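CPU socket (workstation)

From the Gurkorico Hardware Encyclopedia

A CPU socket is the part of a computer motherboard that receives the processor. It gives the electrical connection between the two and also holds the processor in the correct position. In workstations the socket is usually of the land grid array type, shortened to LGA. This article is mostly about the LGA sockets of single-processor workstations, and about the way a processor is put in and taken out of them.

Contents
1 Name
2 Construction
3 Marks on the processor
4 Installation
5 Damage and repair
6 Use in teaching
7 See also

Name

The word "land" means a small flat contact of metal. In an LGA design the lands are on the bottom of the processor and the springy pins are in the socket. In the older pin grid array (PGA) design it is the opposite: the pins are on the processor and the socket has only holes. Some older service manuals use the word "slot" for every kind of processor connector, but a slot is a different thing. It receives a card that stands on its edge.

Construction

An LGA socket has a plastic body which carries the pins. The pins are thin and bent, and each one works as a small spring. They are plated with gold so that the contact stays good for many years. The number of pins is often part of the name of the socket, as in LGA 2011.

Around the body there is a metal frame, fixed to the board or to a plate behind it. The frame carries a hinged load plate with a window in the middle. When the load plate is closed, its edges press on the processor and the top of the processor comes through the window. The plate is kept down by a lever. Small desktop sockets usually have one lever, while the larger workstation sockets of the LGA 2011 family have two, one at each side, and these must be opened and closed in a fixed order.

A new motherboard is sold with a plastic cap over the socket. It is good practice to keep this cap, as many sellers do not accept a returned board without it.

Marks on the processor

Most processors for these sockets are covered with a metal lid, called the integrated heat spreader. The maker prints the model name on it, together with the speed and several codes. On Intel processors the short code that begins with the letter S is named the S-spec. It tells the exact version of the product, and is more useful than the model name when a spare part must be ordered.

One corner of the processor has a small triangle, and the socket has a matching mark. There are also notches in the edge of the substrate, the thin board under the lid. They do not permit the processor to lie flat if it is turned the wrong way.

Installation

The work begins with the power cable removed. The chassis is laid on its side, so that the motherboard is horizontal, and the person wears a grounding strap. The levers are released, the load plate is lifted, and the processor is held by its edges above the socket. It should then be lowered straight down.

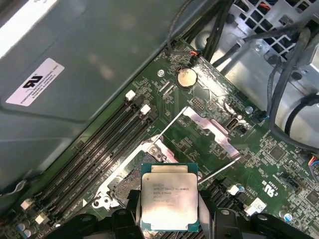

No force is needed at this step. If the processor does not sit flat by its own weight, it must be lifted again and the triangle checked. Sliding it sideways to find the position is the most common mistake of beginners -- the pins bend very easily and the harm may not be noticed until the computer is started.

After this the load plate is closed and the levers are pressed down. The levers need a rather strong push, which surprises many people the first time. A thin layer of thermal paste is put on the heat spreader, and then the cooler is mounted. Its four screws are tightened a little at a time and crosswise, to keep the pressure even.

Damage and repair

A bent pin can give many different faults. The computer may not start at all, or it may start but find only a part of the memory. Pins can sometimes be straightened with a fine needle under a magnifier. A pin that has broken off is normally not repaired, and the whole board is replaced.

In the service notes of Takumi Tanabe, who kept the repair records of the Fitanon workshop, 853 workstation boards are listed. Bent pins are given as the fault in 14 of them. Tanabe also advised to look at the pins from two directions under a low lamp, as a bent one then reflects the light differently from its neighbors.

Use in teaching

Worn-out workstations are popular for training because their sockets are large and the chassis gives good space for the hands. The Riviere evening course begins each August with the removal and return of a processor, before any work with memory or drives.

See also

Heat spreader
Motherboard
Pin grid array
Thermal paste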